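杂务自动化

杂务自动化，又称家务与车间杂活机器人化，指用机器承担住宅、作坊和厂房里零散、重复、又难以写成固定程序的体力活。常见的对象有叠衣、洗碗、收纳、擦台面、拣料、换箱、扫铁屑、送件取件等。它与传统工业自动化共用许多零部件，研究方法却差得相当远：流水线上的焊接机械臂面对的是夹具里位置固定的工件，杂务机器面对的是昨天放在水槽左边、今天跑到窗台上的一只杯子。

这一领域近年进展很快，也很热闹。十几年前叠一条毛巾还可以单独写成一篇论文，如今许多实验室的机器已经能连续叠完一小筐，中途掉了还会自己捡起来接着叠。对关心此事的人来说，这是一段非常值得看的时期。至于“机器现在能不能干家务”，答案要一件一件活地说。

名称与范围

中文里“杂务”一词没有严格边界。工程文献多按三个条件划定：任务由人顺手完成，不设专门岗位；物件和场地未经为机器改造；单次耗时短，种类多。按这个标准，洗衣机和洗碗机都不算杂务机器，把衣服放进洗衣机、把碗码进洗碗机才算。数控机床的自动换刀不算，收工后把散在台面上的刀具放回原来的抽屉则算。

扫地机器人处在边界上。它在未经改造的房间里工作，符合第二条，但只做一件事，多数百科和教材把它列为前史或特例。

室外的跑腿活计，例如到村口取包裹、在两座厂房之间送料、沿路巡看边沟，是否归入杂务，各家意见不一。本条目从宽收录，见“院门以外”一节。

早期发展

最早的家用自动化设想多以“机械女佣”的面目出现在杂志插图里，通常一台机器既端茶又带孩子。真正卖进家庭的，却都是把一件活拆出来单做的电器。这条路走得极为成功，也留下了一个有趣的后果：剩给人的，恰好是各台电器之间的搬运、分拣和整理。把湿衣服从洗衣机移进烘干机只要半分钟，对机器来说却要同时应付柔软、缠绕、打结和看不见底的滚筒。

车间的情形相似。加工本身早已自动，上料、下料、吹屑、翻面、贴标签仍由人来做。小批量作坊尤其如此，一种零件只做几十件，专门设计一套上料机构怎么算都不合算。于是出现了能在人旁边工作的轻型机械臂，工人扶着它走一遍动作，它便照着重复。它们对箱子位置的变化仍然很敏感，挪开一掌宽就会抓空，但装设快，拆走也快，许多小厂由此第一次用上机器人。

学习方法进入以后，局面明显松动。研究者让人用手柄或主从臂操纵机器做同一件活，录下画面和关节动作，再训练模型模仿。这种做法对软物、散物特别有帮助，因为很少有人能把“拎起衬衫肩膀抖一下”写成方程，示范一遍却非常容易。

主要任务及现状

叠衣

叠衣是最受欢迎的展示项目，观众一眼就能看懂好坏。毛巾、方巾和短袖衫目前可以做得很稳，长袖衬衫和裤子次之，内外翻反的衣服、带细肩带的衣物和成双的袜子仍然困难。Erkside公开测试是这一项目中规模较小而记录较细的一次，参测机器每台领到一筐混装衣物，共47件，不事先告知种类。成绩最好的一台把其中17件叠到了可以直接放进抽屉的程度，其余多半叠成了形，边角却没有对齐。测试报告附有每一件的失败记录，其中关于帽衫抽绳缠住夹爪的几段写得极为生动，后来常被同行引用。

叠衣的瓶颈在于找角。衣物堆成一团时，领口和下摆往往压在里面，机器要先拎起来，转一转，放下，再拎。人做这一步靠手指肚的触觉，捏住布边一捋就到了角上。带触觉的指尖近年进步可喜，捋边的动作已有多个团队做成，只是遇到厚薄相差大的面料还要重新调力。

洗碗与收碗

往洗碗机里码盘子属于较成熟的一类。盘子硬，形状规整，搁架的槽也固定。难处集中在透明玻璃杯和反光的不锈钢盆上，深度相机看它们常常看出一个洞来。改用多视角图像和学习模型以后，这个问题缓解了许多。

手洗则远未解决。擦净与否要靠看、靠摸，有时还靠听手指划过盘面的声音。油锅底部的焦痕需要用力，薄瓷碗又不能用力，同一池水里两样都有。现有的演示多在少量泡沫、少量餐具的条件下完成。

收纳与整理

收纳的动作不难，难在知道东西该放哪里。一把剪刀属于厨房、书桌还是缝纫盒，每户人家都有自己的规矩，很多规矩从来没有说出口。大型语言模型和视觉模型带来的常识在这里用处很大：机器见到电池会去找放电池的抽屉，见到单只袜子会先放到一边等另一只。住户纠正一两次，它便能记下。这种能力在早期系统中完全没有，是近年最令人振奋的变化之一。

柜门和抽屉本身也是一门学问。拉手有横有竖，有的没有拉手，要按一下才弹开；老房子的抽屉受潮发涩，需要一边抬一边拉。多数移动机械臂在没见过的厨房里可以打开大部分柜门，碰到卡住的那一扇，会在几次尝试之后放弃并请求帮助。

擦拭与清扫

平整台面的擦拭已经做得相当好。灶台缝隙、水龙头根部和窗轨之类的地方仍要人来。卫生间清洁在商用场合走在家庭前面，写字楼和车站的隔间尺寸统一，洁具型号重复，机器背好一间就能应付一层楼。

车间杂活

从料箱里抓取散乱零件，行内称为散料抓取，是车间杂活中最早赚到钱的一项。铸件、管接头、塑料瓶盖都有现成方案。细长件、带弹簧的件和互相勾挂的件仍容易一抓一串。Movix是这一类系统中较早专为小作坊设计的，控制柜装在带轮的小推车里，推到哪台机床旁边就为哪台上料，换一种零件不必重新编程，把十来个样件倒在托盘上让它看一遍即可。用户手册里有整整一章讲怎样摆灯，因为切削液在零件上留下的反光曾是最常见的故障来源。

拧螺丝、插线束、撕保护膜这些活看似琐碎，对力的控制要求却极高。插线束尤其考究，插头到位时有一下轻微的“咔”，熟练工人凭手感就知道，机器要靠腕部力传感器的曲线来判断。目前单一型号的插接已可连续运行，多型号混线的尚在试用。

院门以外

取件、送料和沿路巡看把机器带到了室外。与厨房相比，道路的好处是有标线、有边界、有通行规则，坏处是光线和路面都不归人管。轮式小车在园区里送货已不稀奇，园区以外的普通公路则是另一回事：标线可能褪色断续，铺装路面的边上就是松散的石子，远处的树和房屋又糊成一片，能用来定位的东西不多。
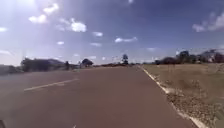
晴天的公路。左侧的白色虚线已有磨损，右侧白色边线外为碎石路肩和干草地。

在这样的路段上，机器首先要做的是认出自己该走在哪里。边线是最可靠的依据，它连续、颜色浅，与沥青反差大。虚线次之，因为磨损之后段与段之间的空当容易被误认作路口。石子与沥青的交界在图像上也很明显，但浮土漫上路面时会变得模糊，所以多数系统把它当作辅助线索。太阳低的时候，镜头一侧会泛白，系统通常降低对图像的信任，更多依靠卫星定位和轮速。

Damstead试验路线是为此类研究设立的，单程3475米，起点是一间仓房，终点是一处收件点，全程不加装信标和反光桩。机器需要自己完成装箱、出门、上路、交件和返回。其中路上的部分做得比人们预想的好，反倒是出门和交件两头最费周折：仓房的门槛高，收件点的盖板又要一只手掀、另一只手放。这条路线的结果常被用来说明一个在本领域反复出现的规律，行走和操作分开看都已不错，接在一起时，前一步的小误差会在后一步放大。

评价方法

怎样才算“会干”，各家标准差别很大，这也是新闻报道与实际使用感受时有出入的原因。常见的指标有以下几类。

成功率，即做若干次成了几次。它最直观，也最容易被试验条件左右。同一台机器在自己的实验室与在陌生人家里，数字可以相去甚远。

无人干预时长，即从开始到第一次需要人帮忙之间的时间。许多使用者认为这个数字最有意义，因为洗碗时被叫过去五次，还不如自己洗。

速度比，即机器用时与人用时之比。家务对速度的要求其实宽松，夜里慢慢叠也没有关系；车间则要跟上机床节拍，慢一拍就等于没有。

后果分级由Zwahlen量表首先系统提出。该量表把失败分为可忽略、需返工、物品损坏和可能伤人四级，分别计分，再按任务加权。一台机器把毛巾叠歪了七次，与把砂锅摔了一次，在单纯的成功率里后者反而好看，在Zwahlen量表里则一目了然。量表的配套任务库收有700个任务描述，每个都写明起始状态和完工状态，例如“滤网中无可见残渣”“抽屉完全合上”。有批评认为它对住户偏好考虑不足，同样一张床，有人要被角掖进去，有人最怕掖进去。

主要困难

可变形物体。布、绳、塑料袋、面团的形状没有固定描述，仿真也难以做准。塑料袋可能是其中最顽固的一种，既透明又柔软，还会被风扇吹走。

长程任务。单步成功率很高的机器，连做二十步以后，出错的机会会累积得相当可观。近年的系统越来越重视自我检查，做完一步先看一眼，不对就重来。会重试的机器比从不失手的机器容易造得多，这一思路大大推动了整个领域。

数据。人的示范昂贵，又偏向顺利的情形，机器很少见到“碗滑了之后怎么办”。一些团队开始有意录制补救动作：夹歪了再扶正，洒了再擦。效果十分明显。

手。人手有皮肤、有指甲、沾水不坏，价格上还没有替代品。两指夹爪结实便宜，能做的事出人意料地多，但揭胶带头、数纸张、从罐底抠出最后一片饼干这些活仍要求更灵巧的末端。多指手在耐用性上正在追赶，指套磨损和腱绳松弛是维修记录里最常见的两项。

安全。家里有孩子、宠物和随手放在地上的东西。力矩限制、软外壳和低速运行是基本措施，带刀具和热锅的任务通常还要另设条件，多数厂家目前仍将其排除在许可用途之外。

使用与接受

家庭用户最常提到的愿望是收拾厨房和处理衣物，其次是清洁卫生间。愿望与机器的长处并不完全重合，机器最拿手的擦台面，人往往觉得顺手就做了。试用过一段时间的住户大多会调整自己的习惯，例如把杯子固定放在一处，把抽屉腾出一格专门给机器用。有研究者主张把这种调整计入成本，也有人认为它与当年为洗衣机留出水龙头一样自然。

车间的接受过程较为平顺。工人对上料、吹屑一类活并无留恋，更关心机器停下来时能不能自己处理。凡是把重启、换料和示范新零件的权限直接交给操作工的厂，使用率一般较高。

对行动不便的人来说，意义又有所不同。捡起掉在地上的遥控器、把水杯递到手边、拉开窗帘，这些动作在展示中毫不起眼，却能让一个人少求助许多回。这一方向的机器不求快，也不求样样都会，可靠地做好几件事就很受欢迎，目前已有相当成熟的产品形态。

参见

散料抓取
模仿学习
移动操作机器人
可变形物体操作
末端执行器
车道线检测
扫地机器人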